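Ticket 325: Elska loses gripper width partway through the oven task
Project: Elska (Akley student robotics club, kitchen tasks)
Status: Fixed, keeping open until the next club session
Opened: Friday, October 3, 2025

What happens
We record with the hand-held gripper, run the clips through our processing script, and the script is supposed to give us a hand path plus a jaw width for every moment. The hand path is great! Smooth the whole way through, best we've had since April. The jaw width is the trouble. It reads fine on the approach, then drops to zero for a stretch near the oven door and comes back as if nothing happened. Out of 55 clips, 26 had at least one dropout.

What we expected
A width value all the way through, even a slightly noisy one. We can smooth noise. We can't train on a jaw that teleports shut.

Tried so far
Re-ran the script on the same clips. Same dropouts in the same places, so at least it's consistent.
Swapped the memory card. No change.
Re-did the lens calibration with the Brouwer board. The hand path got a tiny bit better (nice bonus) but the width still dropped.
Printed fresh markers and checked the size with calipers. They were right the first time.

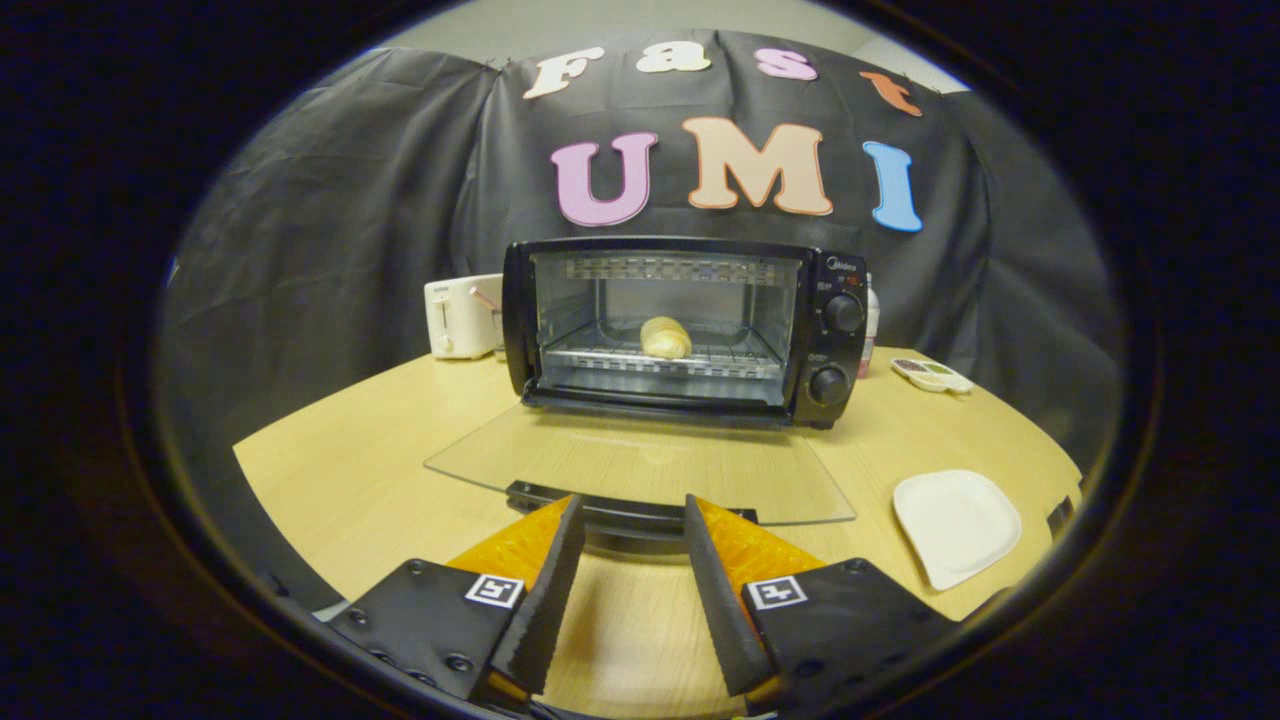 Width comes from the marker on each finger, and the script wants both of them before it will report anything. If either one fails, it writes a zero and moves on without a warning. That made us look hard at lighting, and the oven door was our first suspect. With the door open flat in front of the oven, the glass reflects the light from above, and it lies right where the fingertips go when you reach for the handle or the croissant. So we ran a set with the overhead light turned down and a set with it left alone. Dropouts went from lots to almost none in the dimmer set. Very exciting five minutes at our table!

But turning the light down is a lousy fix, so we kept digging. The exposure was on auto. Our best guess is that the glare made the camera adjust, and the white border on the markers washed out just enough for the detector to give up. We locked the exposure and put the light back to normal.

Result
2 dropouts in the new batch, both very short. The Desby script now fills gaps that small from the values on either side, and it prints a warning where it used to write a zero. I love this warning. It would have saved us roughly a week.

Still to do
Add "lock exposure" to the setup checklist, near the top.
Reprocess the old clips with gap filling on and see which ones are worth keeping. The long dropouts probably have to be recorded again.
Try matte paper for the markers.
Test with the oven door closed at the start, so the reflection changes during the clip. If the lock holds up there, I'll close this.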